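Small room reading nook, curtain or no curtain?

Home & Hobby Board > Books and Reading Spaces
Page 1 of 1

marrowbone_mel
Joined in August
Posts: 44

Hello everybody, long time reader of this board and not much of a poster, so please bear with me if I ramble. I have been turning the little room at the end of our hall into a reading room. It used to hold the ironing board, a suitcase with a broken zipper and every coat my husband has ever owned, and over the summer I finally got it cleared out. There's a light wooden table in there now, the walls got to stay beige (I ran out of steam before I got to painting), and I hung a black curtain across the back to cover the shelves where all the ugly stuff lives.

My sister thinks the curtain is gloomy. My daughter thinks it is the best thing in the house and has already claimed it for decorating. I go back and forth depending on the time of day. In the morning I love it, and at four in the afternoon I think maybe my sister has a point.

The other thing I can't settle is the books. I own far too many (156 at last count, and that was before the library sale), and I don't want them all out. I've been keeping just a few on the table, stacked flat, whatever I'm reading or about to read. Does anybody else do it that way? I grew up in a house where books stood up straight on a shelf with their spines out and my mother would have had a word to say about piles.

Tell me what you think, and be nice about the walls, please!

teakettle_tom
Posts: 2,000

Welcome out of the shadows, Mel! I think you've already done the hard part, getting the coats out. We tried the same thing with our box room and the coats won.

On the curtain, I'd keep it. Dark behind a reading table is restful, you look up from the page and there's nothing back there asking to be dusted. What I would do is pull out anything shiny in that room and get yourself a warm lamp, one of the low ones with a cloth shade. My wife reads under an old Balogh lamp from her aunt's house and it makes even our dreadful green walls look all right.

Piles are fine. I have piles on the stairs.

inkandoranges
Posts: 156

I'm going to be the grump here, sorry Tom. I don't like black fabric in a small room, and I say that as somebody who lived with it for two winters. It shows every bit of lint, and it wrinkles if you so much as look at it. I'd go for a heavy cream cotton and hem it properly. The room will feel like it got bigger overnight.

And stacking books flat is fine for hardcovers, but a softcover on the bottom of a tall pile will start to curl at the corners if the room is at all damp. Keep the big solid ones underneath.

Do you have a picture? It's hard to say much about a room I can't see.

marrowbone_mel
Posts: 45

Fair enough on the lint! I have already been around it twice with a roller. The wrinkles I was hoping would drop out by themselves, but so far they are holding on.

Picture now attached. I'm down to three books on the table this week, which is some kind of record for me. The pale green one on top is the softcover, so I was already following your rule without knowing it, inkandoranges.
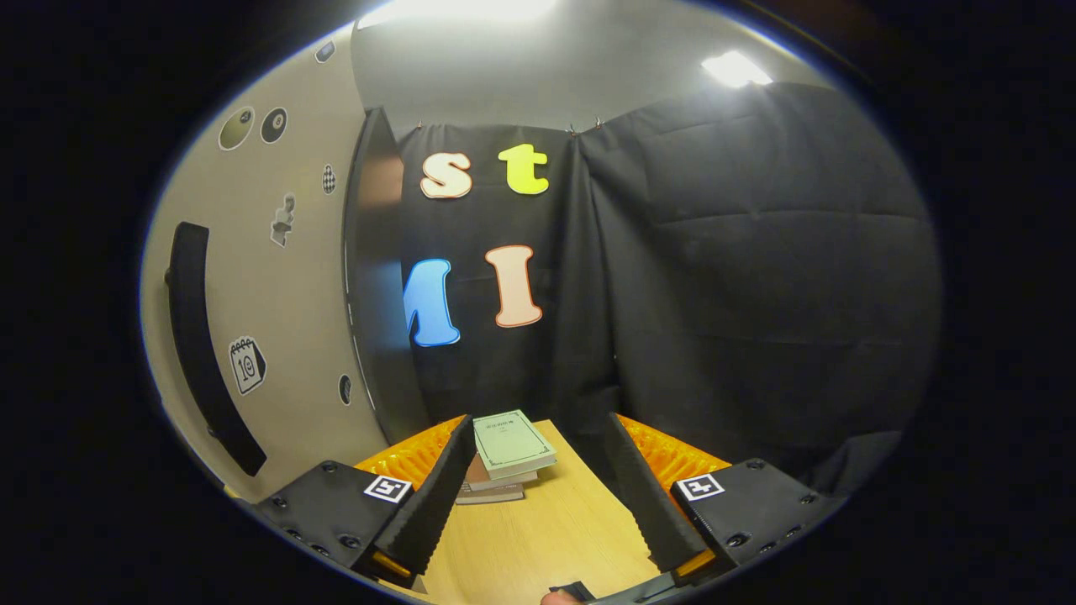

My three for the week, the famous curtain behind, and the stickers over on the left wall.

The letters are my daughter's doing, and so are the stickers. She cut the letters out and pinned them up herself, and I don't have the heart to say a word about whether they're level. I know the curtain needs an iron. I also know I'm not going to iron it before Tuesday, when my book group comes, so they will have to take me as they find me.

Pei-shan Man
Posts: 56

Oh, I like this so much more than I expected to from the description! I came in ready to side with inkandoranges, and now that I see the light wood in front of the black I've switched. The table looks so warm against it. If you put cream back there I think the table and the beige wall would all run together and the books would get lost.

The letters are lovely. Please leave them up. My boys had their names on a curtain in our old apartment, in felt, and when we moved I folded the whole thing up with the letters still on it and it's in a drawer to this day. I take it out every so often, supposedly to check for moths.

For the wrinkles, if you don't want to drag out the iron, fill a spray bottle with plain water, mist the fabric all over while it's hanging and then run your hands down it firmly from top to bottom. Leave it overnight. Cotton comes out very nicely that way. If yours is a polyester it will take more persuading, and you may have to borrow a steamer. Try a hidden corner first either way.

inkandoranges
Posts: 157

I still say cream, but I'll give you the table, Pei-shan, it does look good against the dark. And I would never suggest taking a child's letters down, I'm not that much of a grump.

Two brownish books under a pale green one is a nice way to stack them, too. I might straighten the green one so it lines up with the rest, but that's me. My husband says I'd straighten the books in a burning building.

teakettle_tom
Posts: 2,001

Don't you dare straighten it, Mel. A book sitting a little crooked on a pile is a book somebody is in the middle of. When I see three spines lined up perfectly I assume the owner is selling the house.

What are you reading, by the way? I've been squinting at the green cover and I can't make out the title for the life of me, and my glasses are new.

zsofi_reads
Posts: 44

Joining in from the knitting side of the board, where somebody posted a link. I'm Zsófia Kovács, some of you know me from the yarn swap. I have a question about the stickers, Mel. Do they go right on the paint? Ours took little rounds of wall off with them when we tried to move them, and my landlord was not at all charmed. What worked in the end was a hair dryer on low, held a hand's width away, and then peeling very slowly from one side. I wish I had known it before I started and had to learn to use filler.

On the stack, I keep three going too! One for the morning with coffee, one for the bus, and one very dull one for bed. The dull one has been the same book since last winter. I can't recommend it highly enough, I've never made it past the second chapter awake.

marrowbone_mel
Posts: 46

You have all cheered me up no end. Zsófia, yes, straight on the paint, I'm afraid, and now I'm nervous. They're only small, so I think I'll leave well alone until she is tired of them, and then out comes the hair dryer. If the paint goes, I suppose that's me finally painting the room.

Tom, the green one is poetry, a book called Present that a friend from my old job passed on to me. I read one or two of them a day and then sit there like a cat. The other two are novels, and one is for the book group and I am nowhere near finished, so please don't anyone ask me about the ending.

Pei-shan, I'm going to try the spray bottle tonight after supper. I don't know what the fabric is, it came off the end of a roll at the market and the man only wanted it gone. I'll start down in the corner by the floor.

The curtain stays, and I'll tell my sister the board voted.

inkandoranges
Posts: 158

The board did not vote! I would like it noted that I was for cream.

Pei-shan Man
Posts: 57

Noted. Mel, let us know how the misting goes, and get that lamp before the evenings draw in.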